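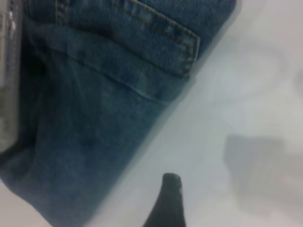
**Who can take part in the Arville wear study?**

Anyone aged 18 or over who lives in Arville or Bronport, wears jeans at least three times a week, and can keep a short weekly diary through the spring.

## Call for participants: how everyday clothes wear out

Zomo is a small textile research office in Arville. We study how long ordinary clothes last once people start wearing and washing them at home. Lab tests can rub a piece of cloth thousands of times in an afternoon, but they don't sit on bus seats, kneel in gardens or go through the wash with a zippered jacket. For this study we need people who do those things anyway.

We are looking for 100 participants. The study starts in November and runs for 9 months.

### What you will do

- Come to one fitting visit at our Sepúlveda Street office. It takes less than an hour.
- Take home 2 pairs of jeans in your size and wear them as you would your own.
- Wash and dry them however you normally do. Please don't change your habits for us.
- Fill in a diary once a week. It asks how many days you wore each pair, whether you washed them, and whether you noticed any damage. Most weeks it should take a few minutes.
- Bring both pairs back for three check visits. We measure the fabric at the knees, seat, hems and pocket edges and return the jeans to you the same day.

If a pair rips, stop wearing it and let us know. Don't patch or sew it until we have looked at it. Rips are useful to us and you won't be charged for them.

### Who we need

We want a mix of people: those who work at a desk, those who are on their feet all day, and those who do physical work. Students, retired people and parents at home with small children are all welcome. We are short of applicants who work outdoors or in kitchens, and of anyone who washes clothes at a laundromat.

You can't take part if:

- you work for a clothing maker or clothing store, or live with someone who does
- you expect to be away for more than four weeks in a row during the study
- your job requires a uniform on every working day and you don't wear jeans on most other days
- another person in your household is already enrolled

We stock waist sizes 26 to 46 in straight and relaxed cuts. If you need a size outside that range, write to us before applying. We can sometimes order it, but it adds a few weeks.

### Payment

Participants who finish the study receive $300, paid in three parts, one after each check visit. If you leave early you keep whatever has been paid up to then. Bus fare to and from the office is paid back on the day, so bring your ticket or receipt. At the end you may keep both pairs or hand them in for further testing.

### Your information

We record your age range, type of work, height, weight and how you do your laundry. Your diary is stored under a number and your name is kept in a separate file. We don't share contact details with the companies whose fabric we test. You can leave at any time and ask us to delete your diary.

### How to apply

Pick up a form at the Sepúlveda Street front desk or at the Bronport public library, next to the copy machine. Fill in both sides. The back page asks about your washer and dryer, and forms without it can't be processed. If you don't know the model of your machine, write "top load" or "front load" and leave the rest blank.

Return the form to either place. The front desk is open until 6 p.m. on weekdays. We reply to everyone, including people we can't place, and we keep a waiting list in case someone drops out before the first check visit.

Visits can be booked in English or Spanish. The office is on the ground floor and the fitting room is wheelchair accessible.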